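About us: Skurness, the gripper people

Hello! I'm Roscoe Zamora and I look after the bench at Skurness.
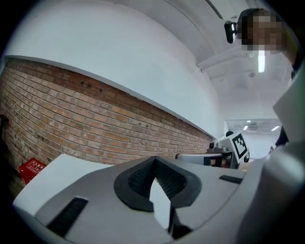
How often does a gripper pad need changing?
When the rubber has gone smooth or started to lift at the rim. Go by how it feels under your thumb, as the calendar will only mislead you.

We set up and repair grippers, mostly hand-held ones, plus the odd arm when a customer asks nicely. I started in June with one bench and a very bad kettle, and we now have 38 tools on our books (the kettle stayed). Our biggest customer is Luvau, who send theirs in batches, usually with a note stuck on telling me what they think is wrong. They're right more than I'd like!

A normal service goes like this. I blow the dust out of the vents, check the housing screws, clean the pad with a barely damp cloth and leave it overnight. Next morning I close the gripper on a test bar and watch whether both sides meet it together. If they don't, the whole lot comes apart again and I put more coffee on.

Spares come from Sönmez and take two weeks, so please ring before yours gives up completely. We keep a few pads in the drawer for emergencies, but the Simasico job cleared most of them out.

The bench is open from 8 am, and the side door is the one that works.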